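We use cookies to remember your settings and count visits. Accept | Manage preferences

Cleaning up measured dimensions before you draw a replacement part

Most replacement parts that fail to fit were measured correctly and recorded badly. The caliper reading was fine. The number was then written without a datum, copied into a sketch, and combined with three others taken from a different edge. The procedure below is for simple molded or printed plastic parts: brackets, housings, spacers, open frames with posts or bosses on them. You need a digital caliper, a flat reference surface, a pencil and squared paper.

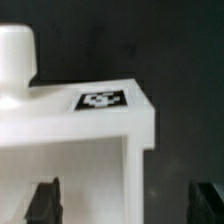

Page last changed: June, revision 2

1. Choose the datums first

Pick one flat face as the primary datum and call it A. Pick a long straight edge square to it and call it B. Pick a short edge square to both and call it C. Write the three letters on masking tape and stick them to the part. Every position you record from now on is taken from A, B or C.

If the part has rounded outer edges, do not measure from the start of the radius. Close the caliper jaws on the full width of the wall, below the rounding, and use that plane as the edge.

2. Zero and check the caliper

Wipe the jaws, close them with light pressure and zero the display. Open and close them three times. If the display does not return to zero each time, clean them again. Then measure a gauge block or a known pin. The Hallex set supplied with our bench kit includes a 75 mm block, a convenient length for parts of this size.

3. Overall dimensions

Measure length, width and height at both ends and in the middle. Record all of the readings without averaging them. Molded walls usually have draft, so a box-shaped part will be slightly wider at one face. An average hides this and the replacement comes out tight at one end.

In Uchenna Tijani's worked drawing (linked from the Esia notes) the long side reads 147.2 at face A and 146.6 at the open face. The drawing gives 147 as the nominal and states the taper separately. Follow that layout.

4. Round features

For a post or boss, measure the diameter near the top, then rotate the caliper a quarter turn and measure again. Repeat just above the base. Keep clear of any fillet where the post joins the face – the jaws will ride up on it and read large.

To locate the center, measure from datum B to the near side of the post and add half the diameter. Do the same from C. Measuring to the far side and subtracting is a useful check. The two results should agree within 0.1 mm. If they do not, the post is out of round or leaning, and you need to find out which before drawing anything.

5. Heights and depths

Set the part on the reference surface with face A down. Use the depth rod for pockets and the step at the back of the caliper head for raised features. The depth rod tilts easily. Take the smallest of three readings for depth, provided the end of the rod is seated on the floor of the pocket each time.

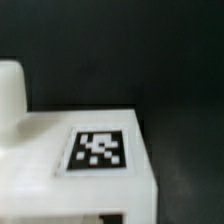
Soft plastics compress under the jaws. On nylon and TPU the error can exceed the tolerance you are working to, so close the jaws until they just drag and stop there. A thumbwheel helps. Locking the slide before withdrawing the caliper does not, as it tends to shift the reading on cheaper models.

6. Record sheet

Use one row per feature: feature number, datum, reading 1, reading 2, reading 3, nominal. Leave the nominal column blank until every reading is in. The Wotorance template, form 1627, has this layout already. Sveinbjörnsson's older sheet puts the nominal first, and people tend to round their readings toward it.

7. Assigning nominals

Round to the nearest 0.5 mm only where the feature does not mate with anything. For mating features keep the measured value and add clearance as a separate figure – 0.2 mm per side for a sliding fit on a printed part, 0.1 mm for a push fit. Do not build the clearance into the nominal.

Contact | Copyright and reuse | Back to top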